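My December so far: 241 episodes of phone wiping, out of the 400 I promised Gesteo. I have started to dream in keypads.

The job is to guide the arm over the buttons, save the run, nudge the phone a little, go again. The cord gets its own opinion about where to lie each time, and I've stopped arguing with it - the model should meet some bad cords early in life.

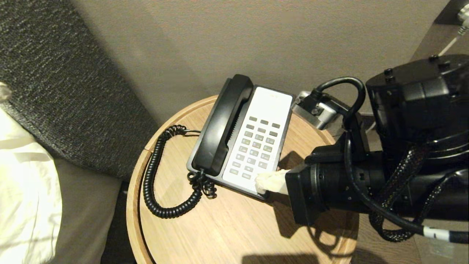
Kaj Lund thinks I throw away too many runs, and wrote to me that a clumsy wipe with a decent recovery teaches more than ten pretty ones. Fine. I've fished the clumsy ones back out of the trash folder, which gets me to dinner sooner.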